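Aggregate batcher

An aggregate batcher is a machine that stores sand, gravel and crushed stone in separate bins and releases measured amounts of each to a concrete mixer. It is used in block plants, paver plants and ready-mix yards. In a block plant it stands at the head of the line, before the mixer and the block machine. Cement and water are normally measured by other equipment.

Construction

The main parts are the bins, the discharge gates, the weighing unit and the belt. Bins are made of welded steel plate with sloping walls, and are loaded from above by a wheel loader or a feed conveyor. An open grid over each bin keeps out oversize stone, roots and frozen lumps. Small plants have 2 bins, one for sand and one for stone. Larger plants add bins so that several stone sizes can be kept apart.

The gates are swinging steel jaws moved by air cylinders. On older machines the gates are opened by hand lever and the operator reads a dial. Sand bins are often fitted with a belt feeder in place of a gate, as damp sand does not fall evenly through a jaw opening.

Methods of measurement

Batching by volume relies on the time a gate stays open or on the distance a feed belt travels. The equipment is cheap, but the result changes with the moisture of the sand, which swells in volume when damp. Batching by weight uses load cells under a hopper or under the belt frame. In cumulative weighing, the materials are dropped one after another into a single hopper and the controller adds up the readings. In individual weighing, each bin has its own hopper. The second method is faster and costs more.

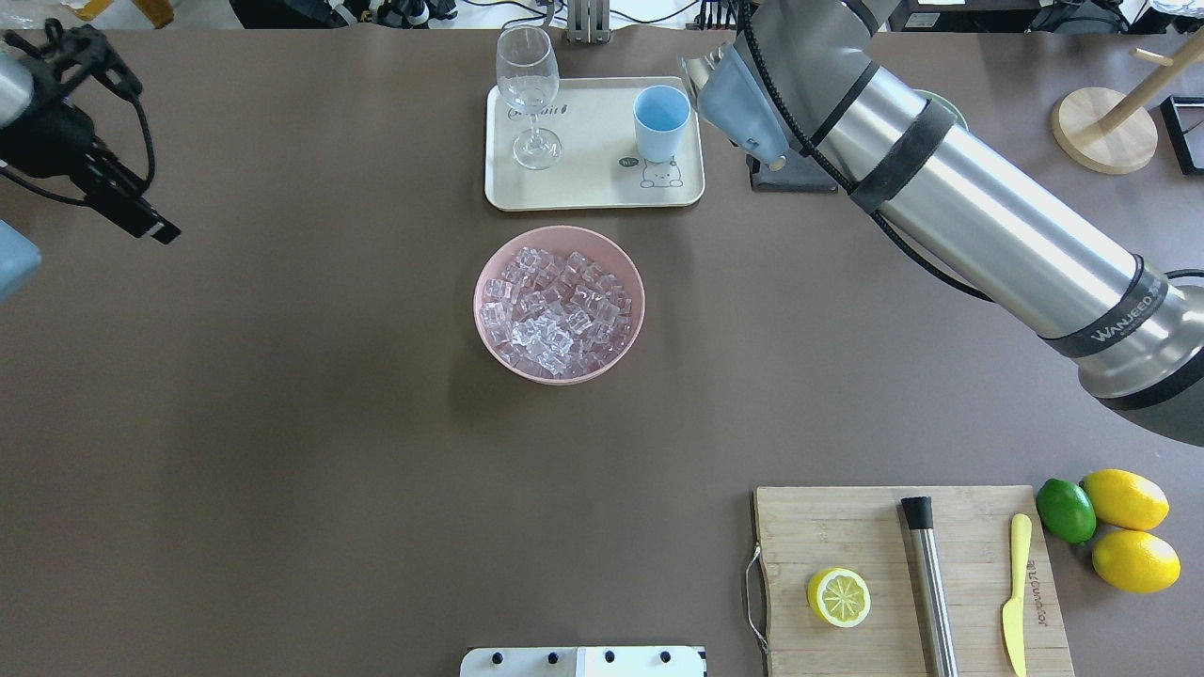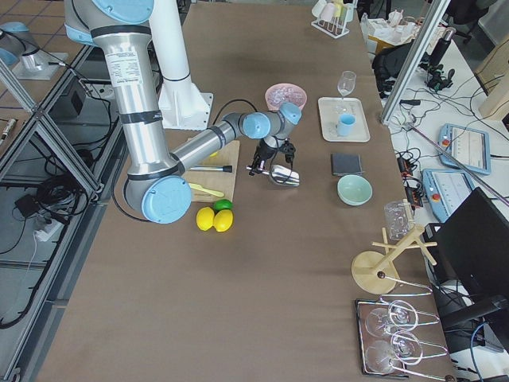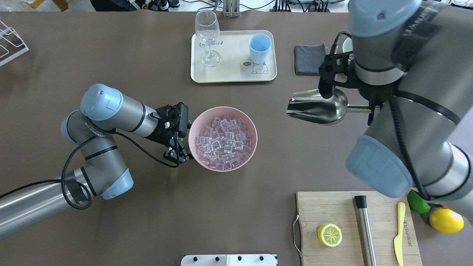
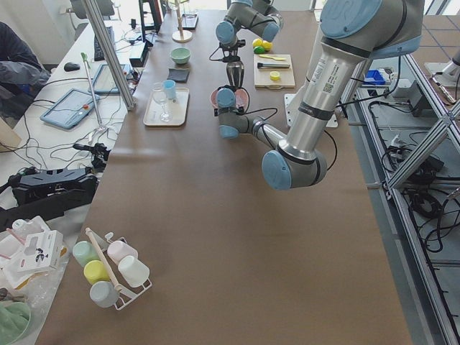
Flow from the bin depends on particle shape, particle size, moisture and the slope of the walls. Rounded river gravel runs freely and forms a low pile. Crushed stone has flat faces and sharp edges that catch on one another, so it stands in a steeper heap and may form an arch over the outlet. The pink bowl of ice cubes shows a pile of the flat-sided kind on a small scale, with many small square pieces heaped together in one container. Fine damp sand behaves differently again, sticking to the plate and leaving a narrow open channel above the gate. Walls set at 70 degrees from the horizontal shed most sands, although a steep bin holds less for its height than a shallow one.

Vibrators and air pads

A wall vibrator is bolted to the outside of the sand bin near the outlet. It should run only while the gate is open. Running it against a closed gate packs the sand and makes the blockage worse. Air pads, fed from the same compressor as the gate cylinders, are used where noise is restricted.

Control

The controller holds a list of recipes. For each batch it opens a gate fully, then switches to short pulses as the target weight approaches. Material still falling when the gate shuts is known as in-flight material, and most controllers subtract an allowance for it. A moisture probe in the sand bin lets the controller raise the sand weight and cut the added water by the same amount.

Maintenance

Load cells are checked with test weights after any welding on the frame, and whenever batch weights drift. Stone wedged between the hopper and the frame is a common cause of false readings. Gate jaws wear along the lower edge; on the Truvix 3011 the jaw plate is replaced when the gap at the closed position reaches 7 mm. Belt scrapers, return rollers and the rubber skirt at the loading point are wear parts.

Manufacturers

Batchers are sold singly or as part of a complete block line. Zamano builds weigh hoppers and belt-type units for fixed plants. Bistard supplies towable batchers with folding bin extensions. The Fan works produces gates and air cylinders as replacement parts for both types.

See also

Twin-shaft mixer
Cement silo
Skip hoist
Bulking of sand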